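How to Write Your Own Wedding Vows When You've Left It Late

Posted Jul 27, 2026 by Puspita Wuisan

OK quick one. Three emails this week from couples with a date coming up and zero vows written. So, the method. It's what I used for mine in October and what I give everybody who books a small ceremony with me at Stindside.

You need: a phone timer, paper, a pen that works. One evening. Not together – separate rooms.

Step 1. Agree on the length first

Do this before anyone writes a word. Otherwise one of you turns up with a paragraph and the other with a novel. I tell people 260 words max, each. Read slowly with a few wobbles, that's plenty. Mine was 154 and it felt long standing up there.

Also agree: funny or not funny? Names or nicknames? Are you mentioning the kids / the dog / the ex-roommate who introduced you?

Step 2. Dump everything

Set the timer. Write down every memory you can think of, no full sentences. First apartment. The bad ferry trip. What they say when they can't find thier keys. Don't cross anything out yet.
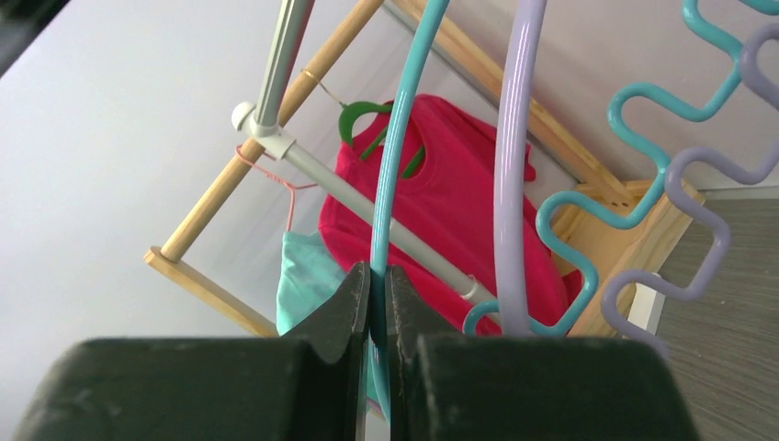 When the timer goes off, stop. Make tea. Come back and circle the ones you'd tell a stranger. Two or three circles, no more than that.

Step 3. Write the promises

Most people skip to this part and get stuck. Go small. "I will always support you" could be anyone. "I will drive you to your mother's and not complain about the music" is you two. Four promises is good. One of them can be silly.

Delali Eshun and Fiifi Appiah did theirs as a list, each one starting with the same two words, and there wasn't a dry eye on that hillside.
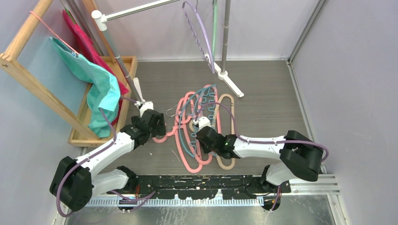 Hangers, and plenty of them.

Step 4. Put it in order

Opening line, just their name is fine. Then a memory. Then what you love about them now. Then promises. Last line short, so you can get it out even if you're crying.

Step 5. Read it out loud

Out loud, standing up. Anything you trip on, cut. If a sentence needs two breaths, split it in two. Do it again the next morning and cut some more, you'll find stuff.

Swap with a friend if you're nervous about matching. My friend Syafiqah Liem read both of ours and just told us "his is shorter, fix that". Very useful.
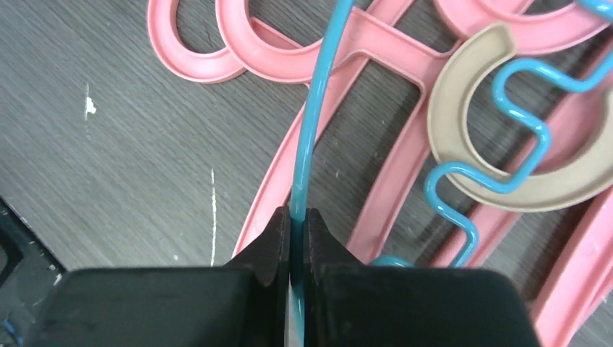
Do we have to memorize them?
Reading from a card is completely fine, and most of my couples do it. Large print, one side only, and give a spare copy to whoever is officiating.

Step 6. Make the card

Big font, double spaced. Break the lines where you breath, not where the page ends. Thick paper if it's outdoors – thin stuff flaps around and you can hear it on the video.
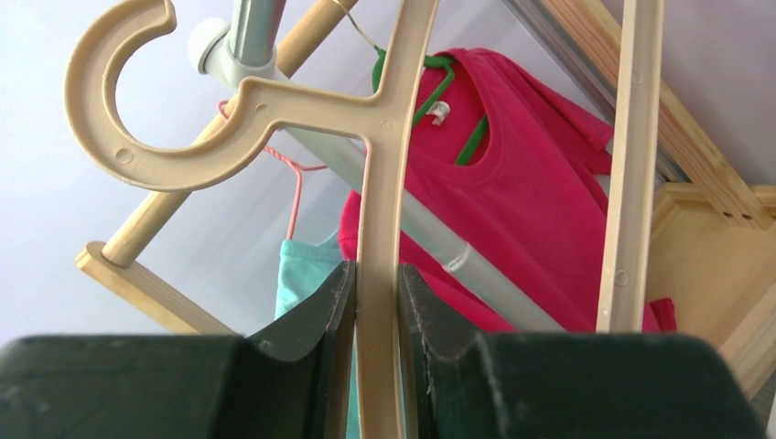
Don't read off your phone if you can help it. Screens lock, and texts come in. If you really have to, airplane mode and brightness all the way up.

Last thing, if your officiant has legal wording you need to say, that's separate from your vows. Ask them now where it goes in the ceremony so you're not guessing on the day. Then put the cards with the rings and leave them there.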